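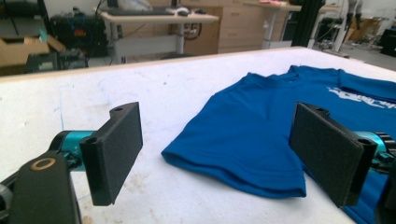 # Tak steam iron, one season in

The Tak is a mid-priced steam iron with a stainless soleplate and a tank that lifts out at the back. I bought it in August to replace a Vidside that had started leaking at the fill cap. Since then it has done all of the household shirts and most of my sewing, which is largely cotton jersey.

**Heat.** Measured with a thermocouple taped to the center of the plate, the cotton setting cycles between 183 and 200 °C. The tip runs 17 degrees cooler than the center. On woven cotton you won't notice. On a jersey hem it means a second pass near the stitching, and a second pass with too much pressure stretches the hem. Lift and press; don't slide.

**Steam.** Output is good on the two upper settings and poor on the lowest, where the plate isn't hot enough to flash the water and it spits. The manual says to keep steam off below the wool mark. It says so on page 57, after the warranty terms.

**Warm-up.** From cold to the ready light takes 55 seconds. The light comes on early. Give it another half minute before using steam.

**Cord.** Long enough for a large table, stiff for the first few weeks, fine now. The swivel at the heel has developed a slight click. No effect on function so far.

**Printed shirts.** Turn them inside out and use the middle setting with no steam. I tested one plastisol print at the cotton setting through a press cloth and the ink went tacky. The manual doesn't mention prints at all.

**Descaling.** The valve pulls straight out and can be soaked in vinegar. Gwenaël Rolland, who has the same model and much harder water, does this every month. I have done it once. The rubber seal is easy to put back upside down, and then the valve drips.

**Compared with the Vundside.** The Vundside is heavier and holds temperature better on thick seams. It costs more and its tank is fixed, so filling means carrying the whole iron to the sink. For denim I would take the Vundside. For knits the lighter Tak is easier to control.

Auto shut-off is fixed at eight minutes and can't be disabled, which is a nuisance when pinning between presses.

Rating: 4 out of 5. One point off for the low steam setting.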